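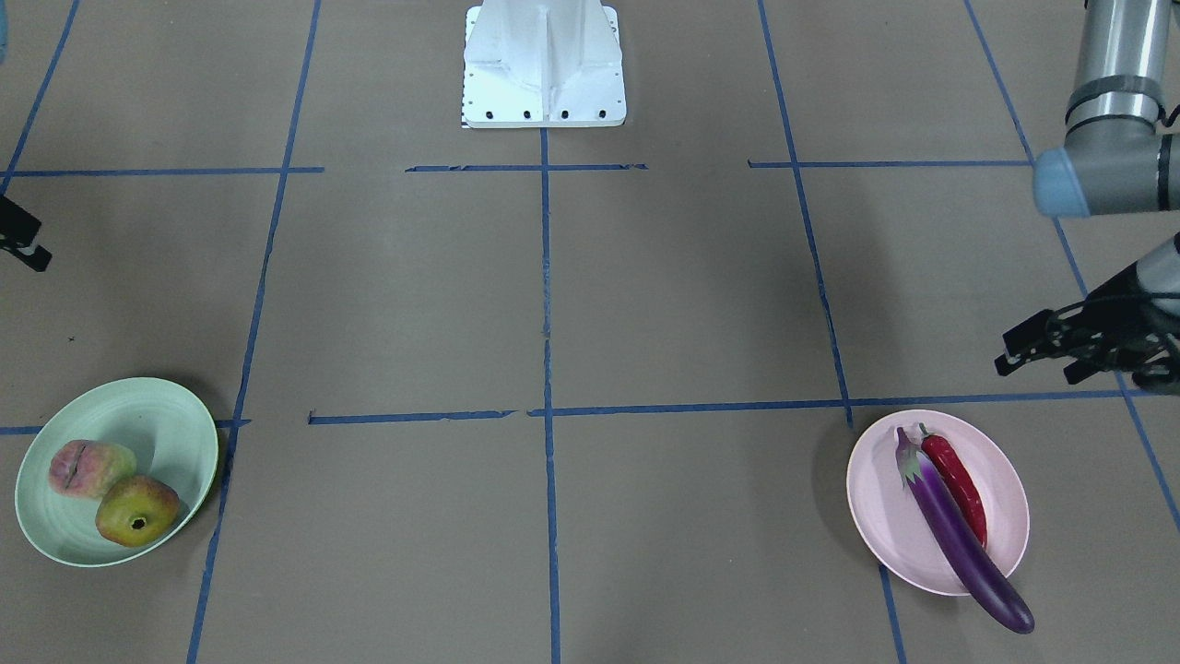

The Case for a Written Tabletop Standard

Opinion, by Frøydis Haugen
July 14, 2025

Laboratories that teach robot arms to sort household items have been generous in sharing results and much less generous in sharing the conditions under which those results were obtained. A paper will report a success rate to one decimal place and say of the work surface only that it was "a table with various objects." It is the position of this author that the practice should end, and that a modest written standard would end it at little cost.

The sorting of produce onto tableware is by now a common exercise. Fruit goes to one dish, vegetables to another, and the arms are scored on what ends up where. The exercise appears simple, and for that reason its setup is seldom documented. Yet a plate moved by the width of a hand may fall outside the comfortable reach of one arm. An eggplant whose tip hangs over the rim and touches the surface may be counted as placed by one group and as a failure by the next. Neither group is wrong, as no rule has been written down for them to follow.

In the course of the Rarko review, our working group examined 3,913 trial records contributed by participating sites. Only 408 of them stated where the dishes stood at the start of the trial. The Cistar and Drollano teams had each adopted a taped grid, and their records were by a wide margin the easiest to compare. The Sjöberg group used no marks at all, and its otherwise careful work could not be combined with anyone else's.

Masking tape is an inexpensive instrument. It gives operators a common language for position and allows a colleague in another city to rebuild a layout from a short note. It also wears. Strips fray, tear and leave gaps, and a grid laid by eye is seldom square. A standard should therefore require that the grid be measured and not merely present, and that torn strips be replaced before a series begins and never partway through it.

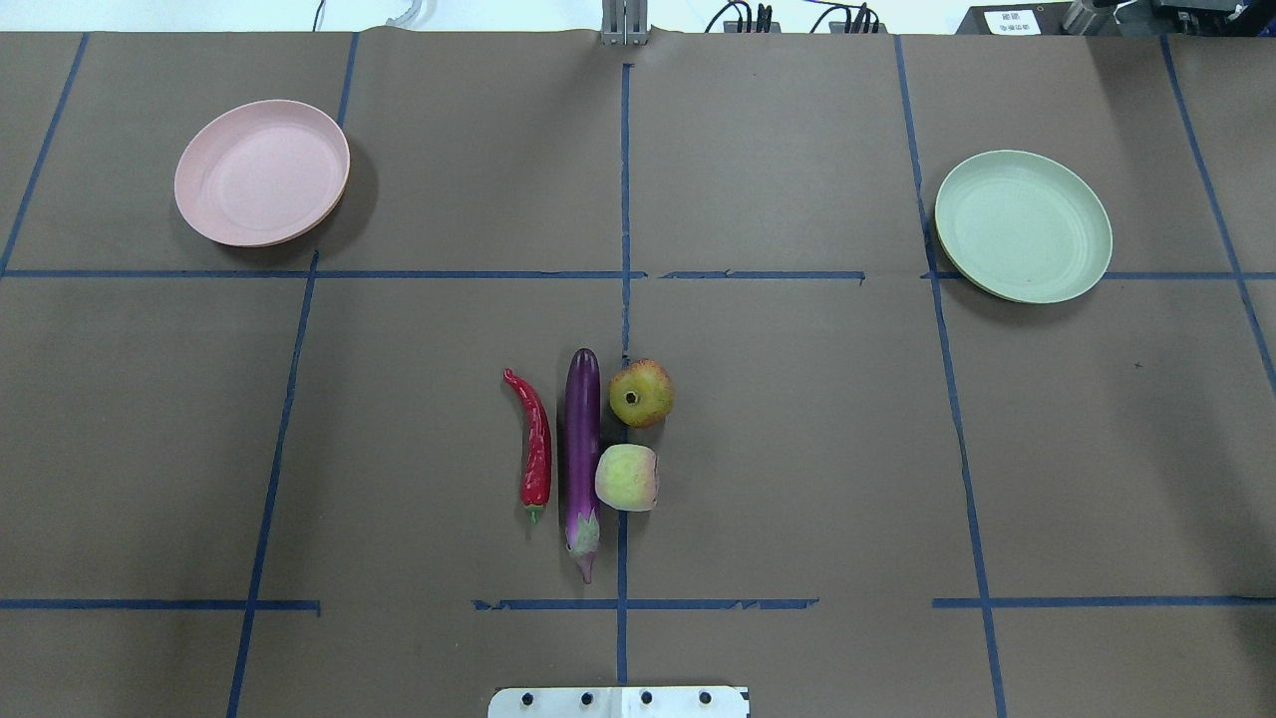

What the Standard Should Require

First, every trial record should name the starting cell of each dish and each item, and should state how a dish lying across a line is to be recorded. Second, the orientation of long items should be noted. A chili pepper lying with its stem toward the base presents a different grasp from one lying crosswise. Third, the definition of a completed placement, including the treatment of overhang, should be fixed in writing before the first trial.

Objections have been raised that such rules favour tidy demonstrations over the disorder of a real kitchen. The concern is a fair one. Disorder can be recorded as readily as order, however, and a site that wishes to scatter its items at random remains free to do so, provided it reports the result of the scattering.

The draft now before members runs to 8 pages, 2 of which are forms. Sites are asked to return their comments on the overhang clause by the end of the month, as it is the clause on which opinion remains most divided.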